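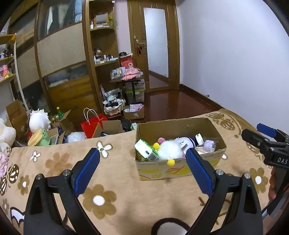 Glória Moreira was halfway through her second verse when the crowd at the Mulberg worked out what she was singing. The song, Soritz, had been a minor hit for her three years ago, a gloomy ballad about a man who leaves on a ferry. At the February show the man had become a woman, the ferry had become a night bus, and the last line had her name in it. Filipa, sung twice, with the band dropping out underneath.

Filipa Bragança was standing at the sound desk at the time, and she cried so hard that she missed the encore.

It was a lovely way to come out, and very much in keeping with Moreira, who has never been one for the big interview. There was no statement the next morning, only a blurry clip of the bus verse on her page with two yellow hearts. By teatime fans had rewritten the lyrics to half her back catalogue, and some of the results are wonderful. I have had the new chorus of Rocha in my head for a fortnight.

"I'd been singing it the wrong way round," she tells me, over a very large plate of chips in the café behind the venue. "Uldis kept saying, who is this bloke on the ferry? I've never met him. And I'd say, well, neither have I."

Uldis is Uldis Toom, her drummer and oldest friend, who has known since they were both 19 and sharing a flat above a key cutter's. He is fiercely proud of her and slightly put out that the new version has fewer drums.

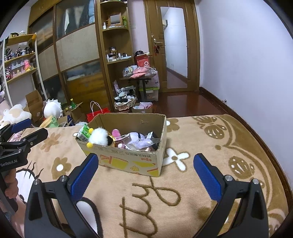

A cardboard box filled with toys, on a tan fleece blanket.

What strikes me, listening back, is how much better the song is. The old Soritz was pretty and a bit vague. This one has a wet coat in it, and a driver who won't change a note, and two people pretending to read the same timetable. Moreira's voice has always been good at longing, but she sounds like she's enjoying herself now — listen to the little laugh before the second chorus, which she swears was an accident.

Clementina Caldeira, who produced the new record, wanted to keep that laugh so badly that she threw out 4 cleaner takes. The album is called Karnen, after the street where Bragança grew up, and it was made in the same small room as the first one. Brendan Ní Mhurchú plays fiddle on three of the songs and is superb on all of them, especially the slow one near the end.

Has anything changed at home? Moreira thinks about it for a while. Her mum has asked for a signed poster. Her gran, who is nearly 100, wanted to know whether Filipa could drive, and was delighted to hear that she could.

She still hasn't picked a word for herself, and she's in no hurry. "People keep offering me them, very kindly, like biscuits," she says, and reaches over for the last of my chips.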